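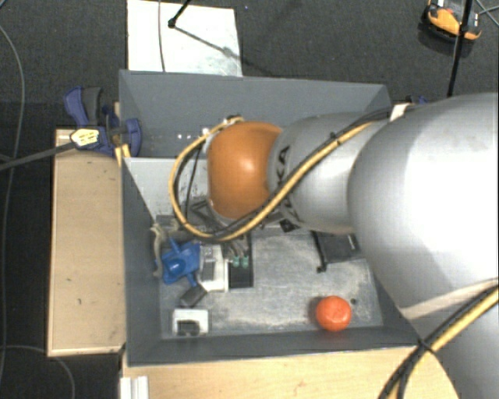 Today I want to write a small thread on gray bins and how to clean them, as I promised in my last posts. I have spent most of May with my arms inside such bins. When a bin has worked for many years, the floor becomes like the one where the orange ball lies: whitish scratches, streaks, pale stains. Many people ask me if these marks can be removed. Some of them yes, some of them never, and it is good to know which before you lose an afternoon.

First, for those who are new: I keep the equipment store of a sports and play club in Wultberg. We have balls, cones, ropes, bean bags, many soft things and some hard things. Everything lives in bins. The bins came to us used, from a warehouse in Drullham that was closing, and they were never pretty.

I paid for them from the club money, 8 bins in total, and the driver put them in the yard in the rain. It was a good first wash, I think.

A scratch is a place where material is missing. A streak is mostly a place where something was added - rubber, paint, chalk, glue. They can look the same when the bin is standing in the light. Your finger will tell you. If the nail catches, it is a scratch. If the nail slides, take the sponge.

For the added kind, I start with warm water and normal dish soap. I leave the water standing in the bin while I do something else. In the beginning I did not have this patience and I was rubbing at once, with the green side of the sponge, and I made a cloudy area in the middle of a good bin. It is still cloudy. I turn that one to the back of the shelf.

After the soap: baking soda made wet, like toothpaste. A soft cloth, small circles, no pressure from the shoulder. Then rinse and let it dry completely before you judge. A wet floor of a bin always looks clean. I have told people "finished!" and the next morning I had to take my word back.

Sloping walls are more difficult to clean than straight ones, at least for me. The cloth wants to slide down and the dirty water follows it. I begin at the bottom and go up, and then I rinse from the top. My neighbor does it the other way and her bins are also clean, so please do as you like.

The small pale spots that come on the upper part of a wall, I do not always know what they are. On ours it was lime from the water, and white vinegar took it away. On one bin it was old paint and vinegar did nothing except make the room smell like salad. Always try first in one corner.

Old labels. I have strong feelings about old labels. The warehouse people had put new labels on top of old labels, so each one was thick like a slice of cheese. Cooking oil on a paper towel, leave it on while you drink your coffee, then lift it with an old bank card. Do not use a knife. I used a knife and I have now a line across the front of the rope bin.

Áine Coughlan, who does the accounts for the club and has a very good eye for objects, asked why I do not simply buy new ones. I looked at the Gravstead catalog and I closed the Gravstead catalog. Also, I like the used ones. They are heavy enough that children cannot push them across the hall.

Now the balls, as several of you wrote to me about balls.

Our balls are orange, red, yellow and a green that was maybe fashionable once. I used to sort them by size only. Now I sort by size and then by surface, smooth ones with smooth ones. The foam balls take dirt from the rubber balls if they lie together for a whole summer.

A bright ball in a gray bin is easy to find, even when it is the last one and it has rolled to the wall. For the same reason I do not want colored bins, although they are nicer in the photos. I had a blue bin with blue balls for one season. At the end of the evening we always thought it was empty, and it was not.

How to wash the balls: in the bin itself. Fill it to the knee with lukewarm water and a little soap, put the balls inside, and move them with your arms. They float and turn and wash one another. It is a nice job for a warm day and the smaller children will come to help, even if you have not asked them.

Foam balls do not go in the water! They drink it and they do not give it back. I wipe them with a damp cloth and put them on a drying rack, the same one for my shirts at home.

Drying is the part that people skip. A ball that is put away damp will make a ring on the floor of the bin, and then you are back at the beginning of this thread with the baking soda. I leave them on towels with some space between, and I turn them when I pass.

For the bins I do not use towels. I turn them upside down on 2 pieces of wood, so the air can go under. If you put a bin upside down directly on the tiles, it closes like a lid and after one night it smells like a cellar.

A reader asked about putting something on the bottom to protect it. I have tried newspaper (no), an old yoga mat cut to size (good, but it moves), and a rubber shelf liner from Rawashdeh, the hardware shop near our station. The liner was the best. I cut it a finger's width smaller than the floor, then it is easy to take out and shake.

Be careful with liners which have a strong smell when they are new. Ours had to hang on the fence for some days. The man in the shop told me this would happen, and I did not listen to him.

And the real scratches? I leave them. I read that some people sand the floor of the bin with fine paper. I tried on a small area. It was smoother, yes, but also lighter in color, and the dust was in my eyebrows. For a bin that holds balls and cones, a scratched floor is a perfectly good floor.

The only scratches I care about are the ones with a raised edge. You feel them when you put your hand flat and move it slowly. They can cut into a soft ball. For these I take a plastic scraper and push the edge down or off, then I check again with the hand. It takes 2 minutes and it saves the foam.

Cracks are another matter. A crack in the corner will grow when the bin is carried full, usually with you in the middle of the stairs. I drill nothing and I glue nothing. A cracked bin becomes the bin for lost sweaters, and it stays on the ground and is not lifted anymore.

Somebody asked what I write on the new labels. Only the content and the shelf: "soft balls, low shelf". In the first year I wrote long labels with rules on them, please close, please count, please dry. They were read by me only.

The labels are tied on with string now, through the handle. When the content changes, I cut the string. My oil and bank card can rest.

One correction to an older post. I wrote that bleach is okay if you make it very thin. I do not recommend it anymore. It did not remove the pale stains, it made new pale stains around them, and my good trousers have now also a pattern. Soap, soda, vinegar, and not the last two in the same moment, they only fizz and then you have salty water.

A small list of what stands on my shelf for bin days: dish soap, baking soda, white vinegar, cooking oil, soft cloths, one sponge with the green side cut off, an old toothbrush for the rim, a plastic scraper, gloves. The toothbrush is more useful than it looks. Under the rim there is always a black line of dust that no cloth can reach.

Answering the question from this morning: no, I do not use the high pressure washer on the balls. I did, once, on a cone, and it went over the hedge. The neighbors gave it back.

I see that this account has passed 1000 readers this week. Thank you, I did not expect it with a subject like bins. If you have a stain that you cannot explain, send me a picture in daylight and tell me if the nail catches or slides.

Next bin day at our store is May 25, 2025, after lunch, in the yard if it is dry. The rope bin and both bins of cones are waiting. Whoever lives near Wultberg can come and bring a bin. Please bring also your own cloth, mine are few and they are already gray like the bins.

I will continue next time with ropes. They are on my kitchen chairs at the moment and I would like to have my chairs back.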